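This site uses cookies to remember your reading preferences. Accept | Manage settings

Filed under: Work Areas & Desks

Setting Up a Desk on a Mezzanine or Open Landing

A landing or mezzanine makes a usable work area if the furniture is placed with the railing in mind. The floor is usually narrow, light comes from one side, and anything that rolls off the desk may keep going. The notes below apply to a single desk with a chair, open shelving and a small fan.

Placing the desk

Measure the clear floor from the railing to the opposite wall before moving anything. Subtract the depth of the desk. What remains has to hold the chair, pulled out, plus a path for walking past it. If the path is too tight, turn the desk so its short end faces the railing.

Leave a gap of at least 12 inches between the desk and the railing. A desk pushed tight against the rail lets pens and cups go over the edge, and small children can use it as a step. Where children visit, do not put a desk, chair or low shelf within reach of the rail at all.

A desk with a curved front edge takes less of the walkway at the corners than a square one of the same width. Check the underside for a crossbar before buying; some curved tops have one set far enough forward to catch the knees.

Shelving behind the desk

Open shelving with horizontal compartments suits this position. It blocks less light than a closed cabinet. Load the bottom row first with paper and binders, and keep the top row for light items. Anchor the unit to a wall stud where one is available. A freestanding unit should not be placed with its back to a railing.

Compartments 16 inches deep will take binders and most storage boxes. The Tasa box is a close fit at that depth and has to go in lid first. The Indonari is shorter and leaves room for a label on the shelf edge.

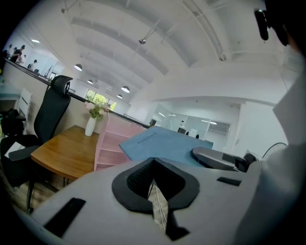

Wooden desk with flowers, pale pink shelving behind, and the office chair pushed in.

Chairs

Push the main chair in after use. The base of an office chair projects past the seat, and the legs are what people trip on in a narrow passage. A headrest adds height, so check that it clears any shelf or slope behind.

Keep the second chair a folding one. It can stand against a counter or wall until needed and carries no permanent cost in floor area. Tighten the hinge bolts twice a year. We do ours in August along with the window hardware.

The desktop

Limit the surface to items used daily. A notebook, a mouse and one vase is a reasonable load for a small desk. Choose a vase with a wide base, fill it no more than two-thirds, and keep it on the side away from electronics. For a small bunch of cut flowers, 300 ml of water is enough. Change it every other day and wipe the wood under the vase at the same time. A felt disk under the base prevents rings; the Erkness pads hold their adhesive well on oiled wood.

Fan and cables

Warm air collects at upper levels. Set a round wire-guard fan behind the work surface and aim it across the desk at low speed. Clean the guard with a dry brush before wiping it with a damp cloth, with the plug out. Run the cord along the wall. Do not run it under a rug or over the walkway.

Glare

Large areas of glass will put reflections on a screen. Set the screen at right angles to the brightest window. If that is not possible, an Azar roller shade, 21 inches wide, covers a single narrow pane and leaves the others open.

Updated 2nd September

Related items
- Felt Pads, Cork Pads and Rubber Feet Compared
- Anchoring Open Shelves to Drywall
- How to Clean a Mesh Chair Back
- Removing Water Rings From Oiled Wood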